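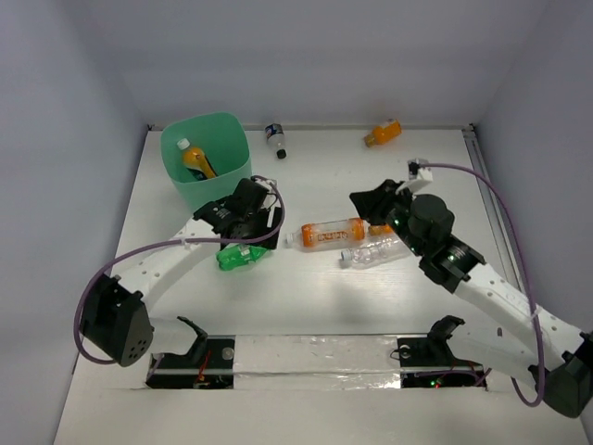 Dallo today published its guideline for sorting empty plastic drink bottles by color before collection. The document, titled Brurkine, applies to offices, schools and small shops that store their empties on site between pickups. It replaces the mixed-bag instructions issued in June and sets out how bottles are to be separated, what is to be done with caps and labels, and how the storage containers are to be marked. Color is read from the bottle body alone. A clear bottle with an orange label, such as the one lying in the middle of the white table, is classed as clear, and an orange bottle with a white cap, like the one standing in the mint-green bin, is classed as colored. The crumpled green bottle also goes to the colored stream, as deformation has no effect on the class.

Home | Products | Guidelines | Newsroom | Contact

November 12, 2022

Under the earlier instructions, all bottles were placed in one bag and separated at the Sequeira depot. Dallo reviewed 800 bags received at the depot and found that the most frequent sorting error was the assignment of clear bottles to the colored stream on the basis of their labels. Full-length printed sleeves accounted for most of the remaining errors. The guideline therefore requires sleeves to be removed at the point of collection. Short wraparound labels may stay on, provided that the bottle wall can be seen above and below them.

Caps stay on the bottle. Loose caps fall through the depot screen and are lost to the residue fraction, whereas a cap that is screwed on passes through the line with the bottle and is separated after shredding. Cap color is disregarded at every stage. A clear bottle with a black cap and a clear bottle with a white cap belong in the same container.

Bottles are to be emptied but need not be rinsed. Compression is permitted and is recommended for sites with limited floor space. Bottles should be flattened lengthwise with the cap loosened, and the cap then tightened to hold the shape. Ribbed bottles recover part of their volume after flattening and should be placed at the bottom of the container.

Each site receives two rigid containers with a capacity of 50 liters each, one for clear bottles and one for colored bottles. Containers are to be placed side by side on a level surface and marked on the front face and on the lid. The fill limit is 70 percent of container height. Above this level, bottles come out during transfer to the collection cart and must be sorted again by hand.

"The previous text left the question of labels open, and sites answered it in different ways," said Horácio Patrício, head of materials handling at Dallo. "The new text gives one rule for the body, one for the cap and one for the label. Staff can apply it without a chart."

The guideline was prepared with Tumari, which operates the collection route and supplies the containers. Tumari drivers will check container contents at pickup and leave a printed notice where the share of misplaced bottles is above 5 percent. No charge is attached to the notice. Sites that receive repeated notices may request an on-site briefing.

"Drivers will look at the top layer only," said Tomás Cunha, route manager at Tumari. "A full count is done at the depot, and the site gets the result with its next statement."

Milk bottles, detergent bottles and food trays are outside the scope of the guideline and continue to be collected as mixed plastics. Glass bottles are not accepted on this route.

Sites already on the Tumari route will receive the guideline and container markings with their next delivery. Other sites may request a copy from the Dallo press office.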